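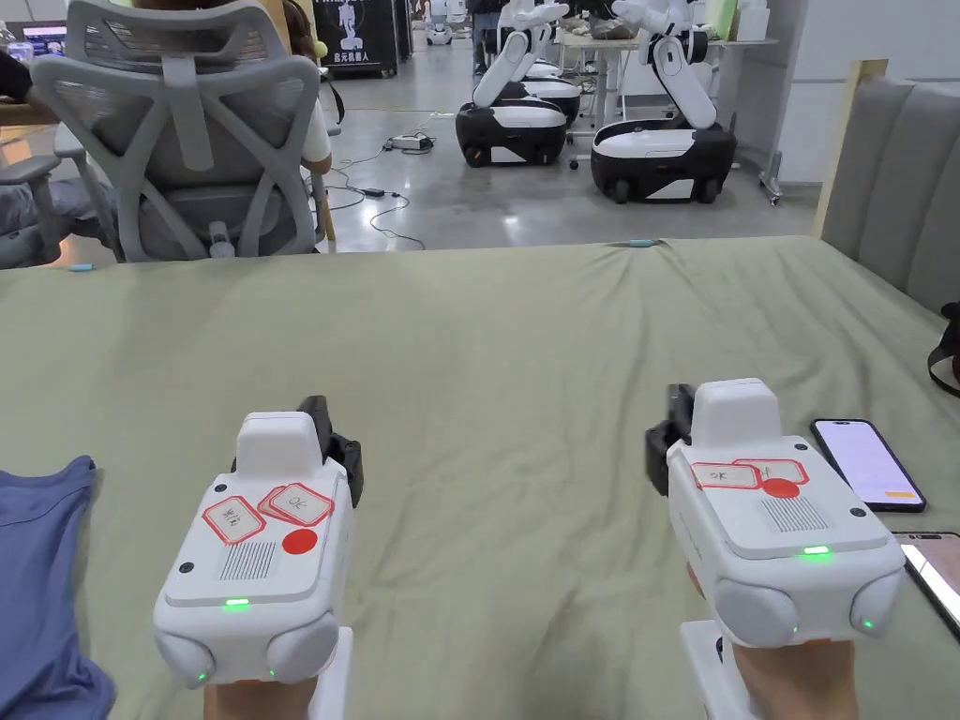

Murmont Handheld: cloth and tabletop demonstrations

Data card and README, release 2

Maintainers: Iveta Krajčí and Vojtěch Brabec
Release date: 2nd April

What is in this release

Murmont Handheld is a set of human demonstrations recorded with a pair of hand-held grippers, one in each hand. The person doing the task wears a head camera and works at a table. No robot arm moves during recording. The demonstrations are meant for training two-arm policies that will later run on a mobile base with matching jaws.

The release holds 2000 episodes. An episode starts with both grippers held upright over the table and ends when they return there. Most tasks are done on a cloth-covered table, with fabric as the main object. The task list is in tasks.csv, with a short text instruction for each entry.

Folder layout

episodes/ – one folder per episode, named by task and running number
episodes/*/head – head camera video
episodes/*/left and episodes/*/right – jaw opening and pose for each gripper
episodes/*/meta.json – task, operator code, table setup, start and end marks
tasks.csv – task names and instructions
splits/ – train, validation and held-out lists
tools/ – the loader and the replay script

Video is stored at 30 frames per second. Gripper signals are logged on their own clock and are already lined up with the video in this release. If you still have the January files, do not mix them with these. The January files used the older start marks, and the two sets of logs will not line up.

How episodes were recorded

1. Switch on both grippers and wait for the green lights on the top plate and the lobes.
2. Open and close each set of jaws fully, twice. The loader uses this to set the zero point.
3. Hold both grippers upright above the cloth, hands on the handles, jaws pointing away from you.
4. Start recording and hold still for a moment.
5. Do the task at a normal pace. Do not let go of a handle to fix something by hand.
6. Go back to the starting hold and stop.

Operators were asked to keep their eyes on the work, but heads move, and the table drifts in view during longer episodes. We did not stabilize the video.

Which gripper is which

Left and right always mean the operator's left and right. Units were swapped between stations a few times, so the unit number is stored separately in meta.json under unit_left and unit_right. Use those fields if you want to correct for a single device. Unit 16 has a slightly stiff trigger and its jaw signal closes later than the others. Boris Hájek checked it against unit 21 and the correction is in tools/jaw_offset.py. It is off by default.

Known problems

Phones and other personal items were left on the table in many episodes. They are not task objects and have no labels. Policies trained on a small subset sometimes reach toward them, so shuffle across stations.

The background was not controlled. Other people, office chairs and mobile robots show up behind the table, and some of them move. Faces have been blurred where our detector found them. If you find one it missed, send the episode name to Štefánia Kadlec and we will pull the file.

Fast hand turns can break pose tracking. These stretches are marked with tracking_ok set to false. The loader drops them unless you pass keep_lost.

Failed attempts are included. A dropped cloth followed by a second try counts as one episode with retry set to true.

Not suitable for

Force control. The grippers log position only. The set also has no walking or driving, so it says nothing about moving the base.

Terms and contact

Research use only. Do not try to identify anyone in the video. Loader bugs go to Rigoberto Quezada through the issue tracker – please include the episode name and the full error text.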